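The patience of the table

Reading time: 3 min

In the second week of November, Ditte Damgaard stopped saying "the robot learned this." She says now "the robot was shown this." The difference is important to her, and after two days in the rooms of Plakitz I began to understand it.

Plakitz is a small company on the second floor of a former print shop. It does not build robots. It produces the examples from which other people's robots learn: short recordings in which an arm reaches, takes, lifts and puts down, while a person guides it from a chair nearby. One such recording is called an episode. An episode can last less than a minute, and when it is finished, the objects are moved and the next one starts.

The present order comes from a kitchen equipment maker, Grilladex, which wants an arm that can clear a table after a meal. The contract asks for 3546 episodes. On the morning I arrived, the team had 516 that Damgaard was willing to sign.

"We recorded more than this," she told me. "But I do not send the ones I would not like to learn from."

What makes an episode bad is not always easy to see. A dropped object is not a problem by itself. If the operator drops it and picks it up again in a calm way, the recording is kept, and it is even valued, as the learning system also needs to see how a mistake is repaired. Hesitation is worse. When the operator waits in the air over an object for two or three seconds, thinking about lunch, the system may take the waiting as part of the job. Damgaard has seen a trained arm that paused above every cup in exactly this manner. She recognized the operator by it, as one recognizes a friend's way of walking.

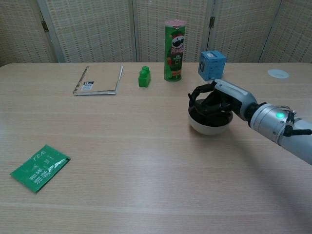
Fingers at the rim of the bowl. The tea packet, the notebook and the Pringles can share the table with it.

The choice of objects takes a surprising part of the day. A bowl alone on a table teaches very little, Damgaard says, so it must have neighbors. Some of them belong to a kitchen and some do not. A toy block has no business near a meal, but in a home with children it will be there, and the arm should be able to leave it in peace. The neighbors are changed after every 3 episodes, following a list which a program called Ukley prints each morning. Before Ukley, the operators arranged the tables by their own taste, and their taste was too tidy. They put tall things at the back and left a comfortable space for the hand.

Bowls have their own difficulty. The operator must decide where the fingers go, over the rim or around the outside, and both ways are correct. If half of the operators do it one way and half the other, the older type of learning system could try something in the middle and close the hand on nothing. The newer software, named Fodor, is said to manage both. Damgaard asks her people to use both ways but to commit early -- the decision should be visible before the hand comes down.

I was allowed to try. The glove was tighter than I expected, and my first attempt pushed the bowl away from me across the table. On the fourth I lifted it. I was quite proud until Damgaard played it back and showed me how my thumb had searched for its place. The episode was not kept.

She works with four operators, in shifts of two hours, and does not permit longer ones. Tired people make the same movement again and again, and the recordings become poor without anybody noticing. She looks at this in the numbers each evening. When the paths of the hand start to lie too close together, she moves the chair or sends the person home.

The first delivery, 1000 episodes, is due on Fri 12 December. Grilladex will train on it and report which tables the arm finds hard, and the next lists will be made from that report. Damgaard already has a guess. She thinks it will be the thin things that lie flat, and she has begun to buy more of them.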